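Alldale Sellers Meet the 304-Day Listing

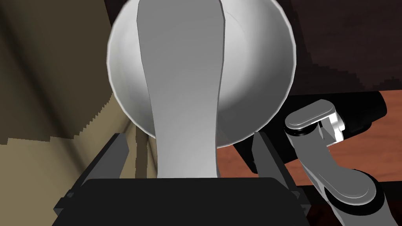

2019-11-23

The longest-running home listing in Alldale came off the market this week after 304 days, beating the old town record by two and ending a stretch in which the place had four asking prices, three sets of yard signs and one very patient agent.

The three-bedroom ranch on Heltness Road first went up for sale in January at a price the owners arrived at by themselves, using what they described at the time as a feel for the area. The area did not feel the same way. By March the price had come down once, the word "cozy" had left the listing, and "motivated" had moved in.

Orsolya Kiss of Vincze Realty took over in early summer. She had the front hall painted, cut the price again and removed a line promising "water views," which had referred to the neighbor's pool.

"The neighbor was never consulted," Kiss said.

The buyers, a couple moving from Skukside, first toured the house in June and passed on it. They toured it again in September and passed again, this time staying long enough to measure the den. Their offer came in after the last price cut and was accepted the same afternoon.

Kiss said the sale shouldn't be taken as a sign of trouble in town. Homes priced near their neighbors are still moving, she said, and of the 6 houses her office listed this fall, all but one are under contract. The holdout has a carpeted bathroom.

Sellers thinking of waiting for spring may want to look at their street first. Three houses on Heltness are expected to list in March, and buyers with a choice tend to use it. Kiss suggests asking for a pricing review before the holidays, and taking the answer sitting down.

The previous owners have already moved across town. They bought a house that had been on the market for nine days and, according to Kiss, thought it was a little overpriced.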